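Staff Room Forum > Training and PD > Is anyone getting anything out of the Vasto modules?

chalkdust_9
Posted May 2, 2025

Our district signed up for Vasto this year and we each owe 20 hours by the end of June. I've done 12. So far I have watched a man explain exit tickets, taken a quiz on exit tickets, and written a reflection on how I might use exit tickets. I have used exit tickets since before the platform existed.

Is there a track in there that's worth the time, or do I let it play while I grade?

secondperiod
Let it play. The quizzes repeat after the third try anyway.

mrs_o_grade4
I'll disagree a little. The reading fluency track was decent and I changed how I run partner reading after it. The classroom management one was a waste. Depends who recorded it, I think, and they don't tell you that up front.

chalkdust_9
Changed it how? And did your kids read any better, or did it just feel smoother? Not trying to be rude. Every one of these courses ends with a survey asking if I feel more confident, and then the confidence number gets reported as the result.

mrs_o_grade4
Shorter passages, and the listener has a job now. I don't have data on it if that's what you want. I have a room that's less noisy at 10 in the morning.

chalkdust_9
Fair enough. I'd take the less noisy room.

What bothers me is the price. The flyer from Baptiste, who sells it to our schools, says $200 per teacher. We have 200 teachers. You can do that one in your head, and it would have paid for a lot of sub days so people could go watch each other teach.
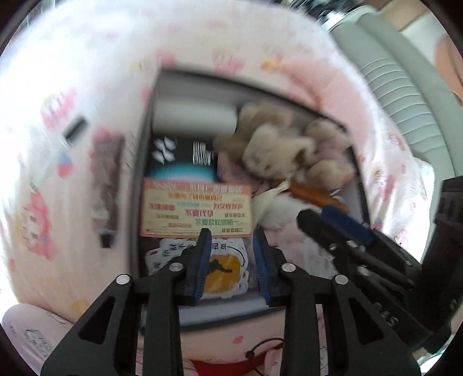 skeltundale_sub
Sub days sound great until you try to fill them. Skeltundale tried peer visits two years ago and half of them got canceled because there was no one to cover. The online hours at least happen.

chalkdust_9
They happen on paper. I could finish my last eight tonight with the sound off.

secondperiod
You could and you should.

northhall_bio
At Nakholm we got to swap half the hours for a project of our own – you write a one-page plan, try something for a term, then show another teacher what came of it. Mine flopped (lab notebooks, don't ask) and I still learned more from it than from the videos. Check your contract language before you assume the platform is the only way.

mrs_o_grade4
Did they count the flop?

northhall_bio
Full credit. The form asks what you tried and what you'd change. It has no box for whether it worked, so I guess you could call that a weakness too.

chalkdust_9
I would call it that, yes. But I'll ask our building rep about the swap. Still waiting to hear which Vasto track has anything for middle school math, if someone's found one.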